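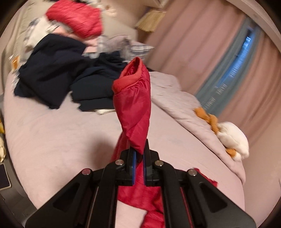

# Collecting Household Examples for a Garment-Handling Policy

Final project report, Dorkevdale stream
Submitted by Tomoyo Nagano
Supervisor: Anselmo Cárdenas
May 21, 2021

## 1. Purpose

The project set out to assemble a body of human-led examples from which a manipulation policy could learn to pick up and sort clothing in a bedroom. Earlier work in the Dorkevdale stream relied on a bench with a single towel. The present collection was carried out in furnished rooms, where garments lie among bedding, soft toys and other clothing, and where the colour of an item may be close to that of whatever lies behind it.

## 2. Method

Each example was recorded with a hand-held gripper carrying its own camera. The operator closed the jaws on one garment, lifted it clear of the bed and moved it to a marked place. Padded jackets were taken by a sleeve where possible, as in the opening figure, where a red quilted garment is held in the blue-lined jaws with its ribbed cuff uppermost.

Operators followed four rules:

- one garment per example
- no second hand on the fabric
- bedding left as found between examples
- recording stopped only after the jaws had opened

Sessions were limited to 15 minutes, followed by a break of 10 minutes. Rooms were made available at two residences, Prescombe and Vulside.

## 3. Results

The target was 1,000 examples. After review, 800 were accepted. Most rejections came from slipped grips on smooth nylon and from rapid wrist movement, which blurred the surroundings and made tracking unreliable. Dark clothing in piles was a further difficulty — reviewers often could not agree where one garment ended and the next began.

The accepted set was labelled by garment type and grasp point, using the Yokoyama labelling sheet. Cuffs and collars are well represented. Hems are not.

## 4. Further Work

Training on the accepted set is scheduled for August. A slower lifting motion should be adopted before any further collection, and operators should practise on padded garments first. Labels for Vulside still require a second reading.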